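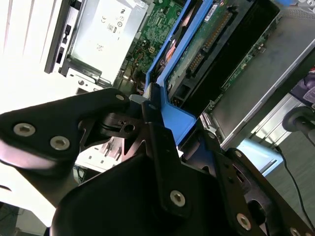 Valter Loureiro says a desktop computer should be opened before anyone gives a price for fixing it. He has told customers so from the first month the shop was open, and it is still how we work.

Drumico repairs and rebuilds desktop computers for homes, schools and small offices in Ronddale and Bulham. Vasco Louro started the business in a rented unit behind the Ronddale post office. We now have 11 people and 2 workshops. The Bulham workshop takes drop-offs in the morning only.

Most of our jobs are power supplies, fans, drives and memory. We also clean out older machines, replace worn cables and move parts from a damaged case into a sound one. If a power supply has failed, we replace the whole unit. We do not open power supplies or repair them on the bench.

Checking a computer costs $30, and we take that off the bill if you go ahead with the work. You get a written list of what we found, with a price next to each item. Parts we remove are yours to keep. If you don't want them, they go to the Salgado recycling yard at the end of the month.

We look after the office computers of 78 local businesses under yearly service plans. Those customers can call either workshop until 6 p.m.

We don't repair phones, tablets or printers. For laptops, please call first and have the model number ready.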